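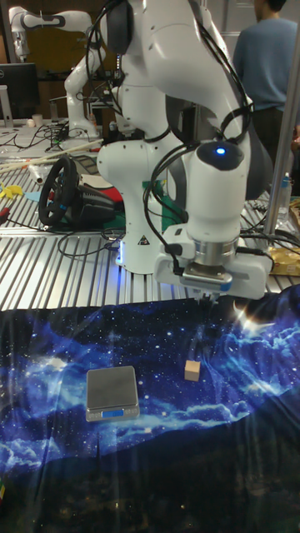

Sandrine Vasseur read an early draft of this section and wrote in the margin that a kitchen scale is made for flour and butter, so why on earth was I asking it to weigh a little block of wood? Fair question, and I've been chewing on it ever since. My answer is that people ask it to do this all the time. They weigh a teaspoon of yeast, a letter, a hank of yarn, one earring they're thinking of selling. The scale in the drawer is the scale they own, and I wanted to know how far down it can be trusted.

4.2 Small things on a flat scale

Figure 4. Digital kitchen scale with its plate empty, a small wooden cube to the right of it, on the space-print cloth.

The cubes came in a bag from Uswood, 27 of them, all sold as the same size and all, to my eye, the same size. They are not the same weight. Wood never is, and I should have expected that (I did woodworking for years, I have no excuse). A cube with tight grain can be noticeably heavier than its neighbor, and if you lay the whole set out in order of weight you can feel the difference between the two ends with your fingers, just barely. So before I did anything with the kitchen scale I took the full set over to the MacLeish building, where there's a proper lab balance behind a draft shield, and got a reference weight for each cube. I penciled a number on the bottom of every one and kept them in an egg carton and a half after that.

Then came the weighing, and there was a lot of it! We did 1,000 single weighings in all, spread over April and a good part of the summer, with the last batch finished on August 28, 2022. Each one went the same way. Let the scale settle at zero, put a cube down in the middle of the plate, wait for the number to stop moving, write it down, take the cube off, check the zero. If the zero had wandered, that got written down too, in its own column, and the column filled up faster than I'd hoped.

The first thing I noticed was how much the middle matters. Set a cube near a rounded corner of the plate and the reading would sometimes drop a step compared with the same cube dead center. For a bowl of flour you'd never care. For something that weighs as little as these do, one step is a big slice of the whole reading. We ended up treating the corner readings as a separate series, and they're left out of the averages here.

The second thing was the slow-addition problem, which home bakers grumble about and which I had always half dismissed. Many kitchen scales correct themselves when the load changes by a tiny amount, on the theory that a tiny change is drift. Sprinkle something light onto the plate slowly enough and the scale can swallow it and go on saying zero. A cube set down in one go was nearly always picked up. Sawdust from the same wood, tipped on a pinch at a time, mostly wasn't. Pre-loading helped a great deal: with a 100 gram weight already sitting on the plate and the scale zeroed over it, far fewer of the light additions went missing. I do this at home now with a jam jar.

And then there's the cloth. I like working on cloth. Blocks don't skitter when you set them down, they don't make that awful clack, and a dark printed one like the galaxy cloth in Figure 4 makes pale wood easy to find when you've been at it for hours. But every scale leaflet I've ever read says to use a hard, level surface, and Sandrine (margin again, this time in capitals) wanted to know whether the fabric was spoiling my numbers. So we ran a comparison, same cubes, same order, once with the scale on cloth over a firm support and once with it on a bare stone slab. I could not tell the two sets apart. A folded cloth was another matter. Four layers under the feet were enough to make the scale rock when a cube went down, and the reading took longer to settle and came back to zero less often. If you must use a cloth, smooth it out and check that no wrinkle is sitting under a foot.

I also tried weighing cubes in groups and dividing, the way you'd weigh a stack of coins to find out what one is worth. It works beautifully for the average and tells you nothing about the odd cube, and the odd cube was the one I cared about. Number 19 was heavier than its neighbors on the lab balance and the kitchen scale missed it most of the time, simply because the difference fell between two steps of the display. Put it in a group with others and it vanished completely. I still think there may be a knot inside it, but the Stondness people, who lent us the stone slab and have opinions about everything, say resin. Cutting it open would settle the argument and ruin the set, so it's still in the carton.

The readings by cube are in the appendix, with the corner series and the wandering zeros listed separately.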